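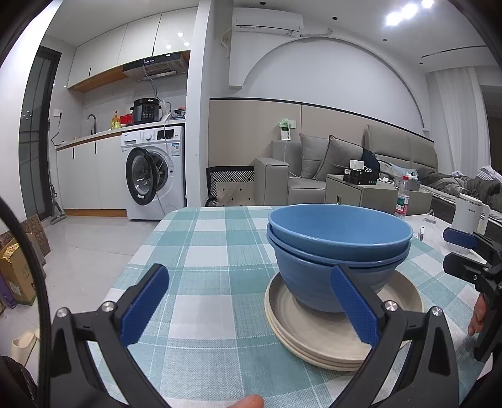 Household Machines Discussion Group
Minutes of the December meeting, as typed up by me (it was my turn, so blame me for the spelling)

We got going a little after 7:00 in the evening. There were 19 of us, which meant the good chairs ran out and I took these notes on my knee. The November minutes were accepted with one fix: I wrote "Kikuchi" where I should have written "Brernholm" in the item on window cleaners. Sorry to both!

1. Can a machine clear a table yet?

This was the big one and it ate most of the evening. The question left over from November was whether any of the household arms we keep reading about can take a normal table after a normal meal and get it all to the sink. The member who looked into the Zalham arm over the fall told us it manages a single plate on a bare table pretty well. Put the plate on a tablecloth and it gets shy. It seems to lose track of where the dish stops and the cloth starts, and a checked or plaid pattern is worse.

We spent a long time on stacks. I got a bit carried away here, I admit, but stacks are where I think the whole thing stands or falls. When I clear up at home I don't carry bowls one by one, I nest them, put them on top of the plates and take the lot. My hands know without asking me whether I've got the top bowl or both of them. A gripper with two fingers has to work out which rim it's closing on, and if the bowls are the same color it has very little to go on. One member thinks this is a camera problem and will be fixed soon. Another thinks it's a touch problem and won't be. I side with touch, and I said so at more length than the item needed.

Soft pads on the fingers came up. Most of us like them. Glazed bowls are slippery enough for people, and a hard claw on a rim makes me wince. There was a question about how you keep textured pads clean once they've been in somebody's gravy, and we didn't have an answer. Carried over.

We also talked about teaching by hand, where a person holds the gripper and does the chore with it, over and over, so the machine can learn from that later. I'm warmer on this than I was last year. It gets done in real apartments with the kettle out and slippers on the floor, and my own place looks a lot more like that than it looks like a showroom. The worry from the back row was that people are tidier when they know they're being recorded. Fair point, noted.

2. Shop-floor report

Our member from the packing side gave the update on Feteo, the depot that put in 2 arms to load trays. They do fine with boxes. Mixed crockery orders still go to people, and the depot has no plans to change that. Breakage in the trial was 6 pieces, all bowls, all on the way down and not on the way up — the arms let go a touch too early. Several of us found this very interesting (me included) because everyone always talks about picking up and hardly ever about putting down.

3. Laundry

Short item. Loading a front loader: nearly there, as long as the door is already open. Folding: no. We've said "no" to folding for so long that somebody asked to drop it from the agenda. Voted on and kept, narrowly.

4. Where we stand

We did our usual show of hands on "would you let one do the dishes tonight, unattended, with your own plates?" Two hands went up, and one of those owns only plastic. On "would you let one vacuum?" it was nearly everybody, same as always.

5. Things to do before next time

— Ask Kikuchi whether their demo can be run on a patterned cloth with nested bowls. I'm writing to them.
— Find out what Brernholm uses to wash finger pads, if they wash them at all.
— Everyone to bring a chore they'd like to be rid of, with a guess at how many separate grabs it takes. Try it slowly at home, it's more than you think.

6. Any other business

The coffee urn is leaking again. The room is ours until 9:30 from now on and we need to be out on time, so please help with the chairs. Someone left a gray scarf, I have it.

Closed at 9:20. Next meeting in January, same room, and it's somebody else's turn to take the minutes.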